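Rules are boring, and I'd like more of them please

I have become the sort of person who argues about fridge doors at dinner. I didn't plan it. My sister asked me to pass the salad, I said something about how she'd left the door resting on its seal, and twenty minutes later the salad was still in front of me and I was drawing hinges on a napkin.

So let me get it out of my system here, where you can at least close the tab.

My grumble is with the way we write rules for robots that work in kitchens. I spend my working week helping small firms get through the paperwork (risk sheets, task sheets, sign-off forms, all the glamour) and I've now read more "safe operation" pages than anyone should. Most of them are perfectly sound about the big stuff. Stop buttons, speed limits, who may stand where. Lovely. Then you get to the bit that covers what the robot is meant to do all day, and it says something like "opens and closes appliance doors in a safe manner". That's it! That's the whole line!

What's a safe manner? How hard may it pull? Which part of the door may it touch? If the door sticks, does it try again, and how many times, and who gets told? I once asked these questions about a sheet from Testitz and got back a very polite email saying the operator would use good judgement. I'm sure the operator would. But good judgement goes home at half past five, and the sheet is what the evening person has got.

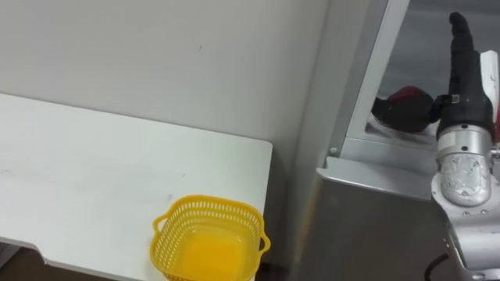
Rocío Gallardo and I have been having this row since January, on and off, and I should be fair to her because she's cleverer than me and will read this. Her view is that you can't write down everything. Every extra line is one more line that gets skipped, and a twelve-page sheet for moving a tub of yoghurt ends up in a drawer. She worked on the old Brasura checklist, which in its final form had so many boxes that people were ticking them in one long downward stroke, like a child doing rain. I've seen the copies. She has a point, and a rather strong one.

Where I part company with her is on what should go. She'd cut the small physical stuff and keep the principles. I'd do it the other way round! Principles are nice to read and terribly easy to agree with. I have never met anyone who was against "take due care". But tell me "pull on the handle if there is one, and if you must use the door edge, write down why" and now I've got something I can check on a Tuesday morning with a cup of tea in my hand.

And door edges matter, they really do. A handle was put there by someone who expected it to be pulled. An edge has a seal behind it, and a gap, and the gap is just where a child puts their fingers or where a robot finger can get itself stuck. People open fridges by the edge all the time (I do, when my hands are full) and we get away with it thanks to a lifetime of knowing what a stuck door feels like. A machine may well manage it beautifully too. I'd simply like the sheet to say that it's allowed, how hard it may pull, and when it has to let go and call someone. 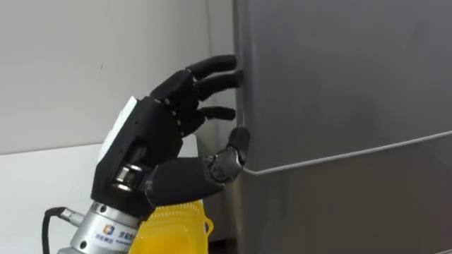

Fingertips and thumb at the left edge of the fridge, close to where the handle rod begins.

Nahuel Troncoso, who writes task sheets for Votley and is the only person I know who enjoys it, has a rule of his own that I've shamelessly pinched. Every task gets two lists. One is what the robot may touch. The other is what it must leave alone. He keeps each list to 5 items, and if he needs a sixth he splits the task. So "fetch something from the fridge" turns into opening the door, taking the thing out, and closing the door again, each with its own little pair of lists and its own point at which the robot gives up. It looks fussy on paper. In use it's a joy, as you can hand one of his sheets to a new starter and they'll spot a mistake in it before lunch.

I also love that he lists the dull things. Baskets, for one. A basket on a worktop is nobody's idea of a hazard, so it never makes it into the sheet, and then one day it gets moved a hand's width along and the arm's path home goes straight through it. Where does the basket live? Is it allowed near the corner of the table? Does somebody check before the arm starts? Three short lines and you're done. I'd trade a whole page of principles for those.

Now, the numbers people. I can hear you. "We ran it 1000 times and it was fine." Good, I'm glad, please keep doing that. But fine how? I was shown a log from a trial at Godoy with 881 door openings marked "complete", and I asked what complete meant, and two people in the same room gave me two different answers. One said the door was open far enough to reach inside. The other said the door had moved. Those are very different fridges! You can't compare that log with anyone else's, and you can't even compare its first week with its last if the person doing the marking changed in between.

That's really why I want the rules written down in plain words, and it has less to do with accidents than you'd think. It's so that we're all talking about the same door. Without that, a good result is a rumour.

Rocío's latest offer, made over the phone while I was trying to park, is one page per task with a hard stop at the bottom. Anything that won't fit has to be argued for out loud in front of the person who'll be using it. I said yes before I'd got the handbrake on. We still disagree about font size. She thinks 9 point is readable, and I've told her I'll be bringing a ruler.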